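Kitchen and landing walk-round, Dasside holiday flat, 05/05/2023

I did this one on my own as Damian Hauser was stuck over at Cilluncombe with a boiler, so the comments are all mine and so is the handwriting Veronika will have to put up with on the paper copy. Ticks mean I'm happy, crosses mean somebody needs to go back.

## Walls and hanging things

- [x] Smoke alarm on landing sounds when tested (very loud, sorry downstairs!)
- [x] Heat alarm in kitchen, same
- [ ] Picture fixings checked by hand. I gave the big one a gentle lift and I'd like a second hook behind it before the summer lets
- [x] No flex trailing where people walk
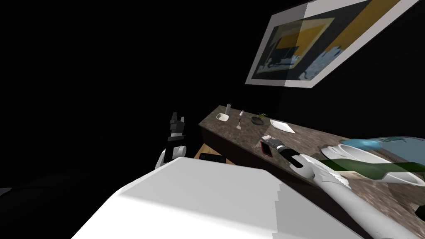
*The big abstract, and the far end of the worktop with the bowl and the little plant.*

## Electrics

- [x] Test button on the RCD trips everything
- [x] Kettle lead sound, plug not scorched
- [ ] Toaster. Crumb tray was packed solid, I've emptied it, but the lead has a nick near the plug and I don't like it. Binned? Ibrahim Onyeka to decide, he bought it
- [x] Sockets tight to the wall, all of them, even the wobbly one from November (thank you Nikola!)
- [ ] Extension lead in the cupboard has no label. It went on the list last time as well
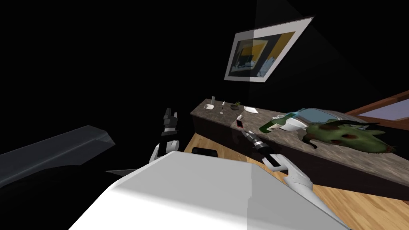
Do we still need to test the smoke alarms between guests if they were done last month?

Test them at every changeover, please, and write the result in the book by the door.

I know it feels daft when there are 2 lots of guests in a week, but it's a ten-second job and the book is what the insurers ask to see.

## Worktops and surfaces

- [x] Edges run along with a cloth, no snags and no chips
- [x] Sealant behind the sink good, a bit grey in one corner but still stuck down
- [ ] Drawer under the worktop sticks and then flies out at you. I caught my hip on it, so I can vouch for that one
- [x] Fire blanket on its hook and within reach
- [x] Knives in the block, points down
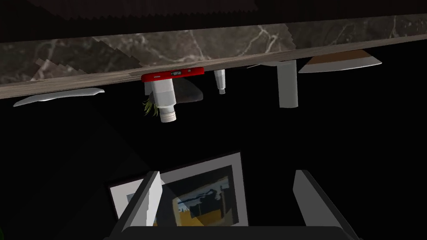
*Worktop edge, with the pale veining in the marble.*

## Water and gas

- [x] Hot tap in kitchen settles at 60 or under once the mixer's set. Hmm, my thermometer is the old Didenko one and I don't fully trust it, so I've asked Edeltraud Schnyder to bring hers
- [x] Carbon monoxide alarm in date and working
- [ ] Stopcock is stiff. It does turn, but you'd want to be cross with it

The stopcock is the one I'd push up the list. Last winter at Cilluncombe we had a flood because the tap under the sink wouldn't budge, and it took Damian ages to shift it,

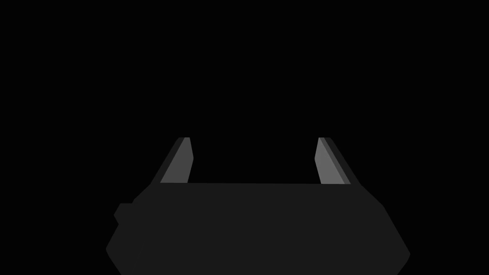 and by then the hall carpet was done for. So can we get the Zalton people to free this one off while they're in for the boiler service? They quoted £70 for the visit or £100 with the valve replaced, and I'd go for the new valve.

## Score and follow-up

I make it 6 things to go back to, and the drawer and the toaster want doing before the next guests. Veronika Prantl has the spare keys if I'm out, just ring first as the dog goes mad.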